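Review: the Dokevora wrist-view training kit, after four weeks of laundry

Rating: 4 out of 5

I work in a small lab and we bought the Dokevora kit to teach one arm to load a washing machine. It is a method paper turned into a product, so I will review mostly the method. My colleague Kai Albers did the mounting and I did the training and the testing.

The idea is easy to explain. Instead of learning from a camera that stands in the room, the policy sees only what the wrist camera sees, and it predicts the next short piece of movement relative to the gripper. There is no map of the room and no fixed coordinate for the machine. The authors call this part Rirau, and they say it should tolerate when the furniture is moved. I was doubtful, as we had a bad experience before with the Symonenko package, which wanted a new calibration every time somebody pushed the table.

We collected 2,942 short demonstrations. From these, 1,776 were kept after the filter which comes with the kit. This filter is strict and I did not like it at first, but training on everything gave us a worse policy, so now I leave it on.

For the test we did 70 trials of picking one soft item from a basket and putting it in the drum. Before each trial we shifted the basket a little by hand. The approach to the basket was very good and almost never needed help. The grasp was good for towels and for plush things, less good for thin shirts, where the fingers close on too little cloth. The weak point is the drum. The steel is shiny and curved, and when the wrist comes near to it the picture changes a lot with small movements. In these moments the policy hesitates, goes back, and tries again. Ultan Mac Mathúna from the support wrote to me that more demonstrations with different lamps would help. We added some in July and I see a difference, but the hesitation is still there.

What I like less: the manual. It assumes that you have read the paper, and the chapter about finger length is only one page. With long fingers like ours you must change the offset yourself – the default value made the arm stop too early, in front of the gasket. Also the door must be open before the start. The kit has no skill for opening it, and the web page should say this more clearly.

I would still buy it again. The setup took us one afternoon, and the Beretthorpe shop replaced a bad cable without a discussion. If your objects are soft and your machine has its opening at the front, you can start with the default settings and correct only the offset.

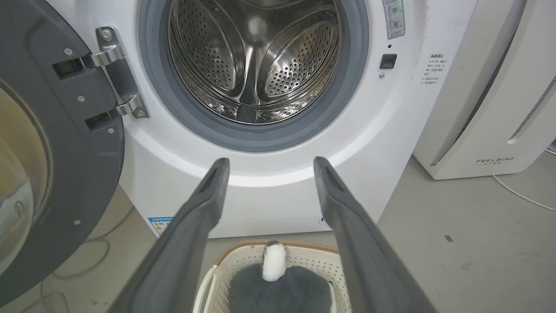

For the next version I wish for a second skill, taking the clothes out. We tried to run the loading demonstrations backwards and it did not work, the cloth behaves too differently on the way out. Kai wants to record a new set for it and I will add the result to this review.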